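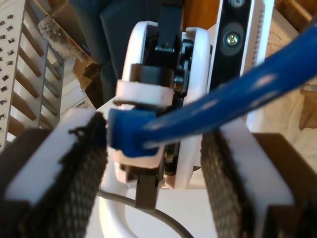 Blue cable with its matching boot, Tondinent bench

Home | Equipment | Workshops | Booking | Loans | Contact

Tondinent Network Patching Bench

If you have only ever plugged a cable into the wall at home, come and try this one. The Tondinent is our small wired network on a tabletop: a switch, a few boxes to connect to it, and a good supply of cables. You can sit down at it with no experience and have two machines talking to each other before your coffee gets cold. You can also spend a whole afternoon there chasing one bad link, and some of us have (happily!).

The bench was put together by Vojtěch Dvořáček and Jarmila Jelínek, who wanted a place where the gear sits out in the open. In a proper rack everything is at knee height or behind a door, and learners end up plugging by feel. On a table you can see the port you're aiming for, read the little number next to it and hear the clip go in. It makes a huge difference the first few times.

The top is wood and takes knocks very well. Please don't drag the metal boxes across it, though. Lift them. Small scratches get sanded out once a year in October, and Jarmila would like a shorter job of it this time.

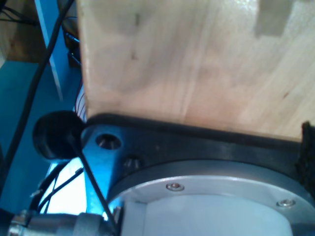 Two people fit at the bench comfortably, three if one of them is only watching. We like pairs best. One person patches while the other calls out port numbers from the sheet, then you swap. It sounds slow, but mistakes show up right away and you get to argue about whose they are.

What comes with the bench

- Blue network switch with its Ethernet ports in numbered blocks
- 40 patch cables in mixed lengths
- One 50-foot cable for reaching the wall socket in the next room
- Lasta cable tester with remote end and a spare battery
- Labels, a fine marker and hook-and-loop ties
- Exercise folder with 16 patching tasks, from "connect two computers" up to the loop problem

The blue cables are the ones to grab first. They bend nicely, they slide into a port without a fight, and the boot gives your fingers something to hold. Rostislav Mikuš tried four kinds before we settled on these, and I still think it was the best decision made for this bench.

A few notes on handling. Hold the connector by the boot and push straight in until it clicks. To take it out, press the clip all the way down first and then pull, again by the boot. Pulling on the cable itself will work a dozen times and then one day it won't. If a clip snaps, put the cable in the repair bin and take another. Don't tape it.

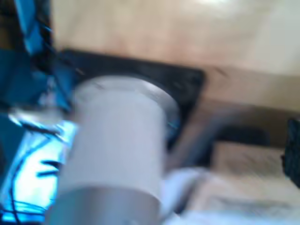
MOSTETTI TECHNICAL COLLEGE / Small Networks Workshop

Our own favorite exercise is number nine. You get a finished setup with one fault in it, a tester, and no hints. The fault might be a swapped pair in a cable or a port that has been switched off in the settings. Aminu Lawal sets these up before the evening session and he is very, very good at it. Ask him for an easy one if it's your first visit.

The switch is quite happy being patched and unpatched all day, so don't be shy with it. Power it up, let it finish starting, and then begin. If a port stays dark with a cable you know is good, write the port number on the card so the next group doesn't lose half an hour to it.
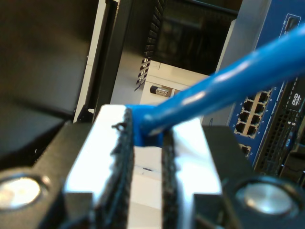

Crimping is done at the Ševčík table next door, where the offcuts can be swept up easily. We go through 600 connectors in a normal year, most of them on people's first tries, and that's fine. Once your cable passes the tester, bring it back and use it at the bench. Plugging in something you made yourself is a great feeling!

Booking

The bench can be booked in two-hour slots, the last one starting at 6 p.m. Members book through the Booking page; visiting classes should write to Miroslava Skála with their group size. The tester can be borrowed overnight on its own. The switch stays here.

Related equipment: Ševčík crimping table, Lasta cable tester

Shares 16 | Comments 3

Contact: Small Networks Workshop, Mostetti Technical College | © Mostetti Technical College | Back to top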